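Netham Evening Classes: Running a Home
Session 4: Folding on the bed
Tutor: Athina Balaskas

Last week we emptied drawers, and thank you all for the stories that came out of them (Jairo, I am still thinking about the ski socks). Tonight is the part I love best. We fold!

Why the bed? It's the biggest flat surface most of us own, it's soft, and cloth stays where you put it. A child's room is a lovely place to practise, as small clothes forgive small mistakes. Pull the bedspread tight first. A quilted one is ideal, because the stitching grips a little and sleeves don't slither away.

The basic fold for a top
Lay it face down and spread it right out, sleeves too. Smooth from the middle towards the edges with flat hands. Bring one side in to the centre, fold the sleeve back on itself, then do the other side. Hem up to the collar, and in half again if the drawer is shallow.

Stripes are your friend! If a garment has a pair of stripes running across it, use them as a ruler. When they meet neatly at the fold, the whole thing is straight, and you'll see at a glance if it isn't.

Piles
Keep the finished pile on a separate surface, a cabinet or a chair, never on the bed where you're working. Sort by kind first and by colour only if you enjoy it (I do, enormously). Stop at the height of your hand.

For Monday
Fold 5 tops at home using the method above, then one thing you find awkward. Hooded things count double. Ditte has offered to show us her way with fitted sheets, so bring one if you can carry it. 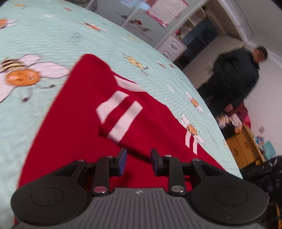 Fig. 1. Striped red garment spread out on a quilted bedspread, folded pile on the cabinet.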